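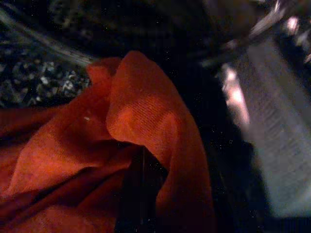 Nima Kordestani said the bad ones were worth more than the good ones, so stop deleting them.

Search Plurna stories
By Shahab Nouri
September
200 shares

I had been deleting them. Not a lot. The ones where I lost my nerve halfway, where the arm went in and just hung there while I thought about dinner.

"It learns the hanging there too," I said.

"Then label it. Hesitates. There's a tag."

There was a tag. I'd never used it.

Ten at night, Andavville, the unit over the pharmacy that Prarnness had leased because it came with a washer. My hands in the controllers, headset sliding. Reach, close, lift, drop. Reset. Reach, close, lift. You stop being a person pretty fast, you get to be a wrist. At home I'd go for a mug and wait for the lag.

The counter on the wall said 1559. The contract said 300 more by morning or Najafi wouldn't renew, and without Najafi there was no Prarnness, just Nima and a van.

So, faster. I went faster. Bad idea, the grabs got sloppy, every one the same shape. Nima watched the playback with her coat on.

"You're doing the same grab."

"It's a good grab."

"It's one grab. I need 300. Be somebody else."

Be somebody else! I tried being my mother. She goes in from the side, pinches, shakes once, hard. Then my brother, who scoops everything against his chest and loses a sock. Then my uncle, very slow, picking up a shirt like it might be asleep. I hadn't thought about his hands in years. Kept him for eleven in a row.

"Those are weird," Nima said. "Those are great. Who is that?"

"Nobody. Me."

She wrote something down. Took her coat off finally. 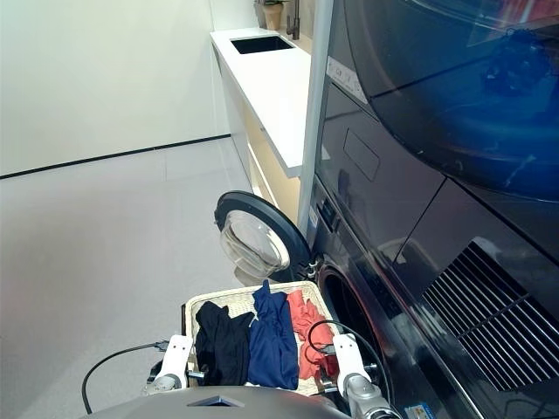 "How many have we got left?" I asked.

"Forty-one," Nima said.

Forty-one. Two o'clock by then, maybe later. The pharmacy sign had gone off and the window was just black. I did some as my mother agian. I did some as Nima, which she spotted right away and didn't like.

"I don't do that."

"You do. You stop before you let go."

She reached over and held a towel out over the floor to prove me wrong. Stopped. Looked at it. Let go.

"Tag it hesitates," she said.

I did the last ones as my uncle. Slow, slow. There wasn't time for it and I did it anyways. Someplace there'd be a machine in a stranger's kitchen, a year on, lifting a sleeve the way he did, and they'd stand there complaining it took too long.

Nima hit upload and we went down to look for coffee.

Share this story
4 comments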